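The Second Gripper

In November the bakery Lapiņa had money for one machine and a list for three. I was the one who must write the budget, so I carried the list in my coat and read it on the tram.

The arm from Tesden we had already, on a trial. What we needed now was a gripper that would not press the croissants flat. Ranero offered one for 1,607 euros, with rubber pads. Narnedico offered a cheaper one, but spare pads were not in the price, and delivery took 26 days.

"Buy the cheap one," said my sister. "A croissant is a croissant."

I did not answer her. I went to the back room, where the practice tray was, and I stayed until the street lamps came on.
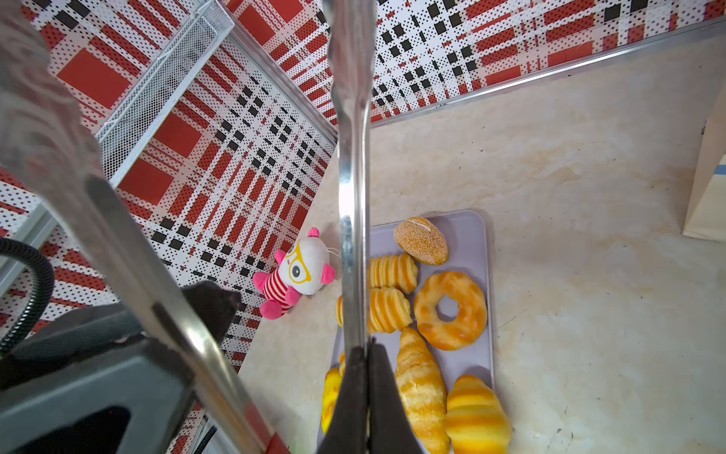 At night I made the calculation again at the kitchen table. If I moved 200 euros from the shop sign, the Ranero was possible. The sign was old, but people found our door by the smell anyway. I wrote the number, erased it, and wrote it again with a pen.

My sister came in with her shoes in her hand and looked over my shoulder for a long time.

"You took it from my sign," she said.

"Only 200."

She sat down, pulled the paper to her side and began to check my addition.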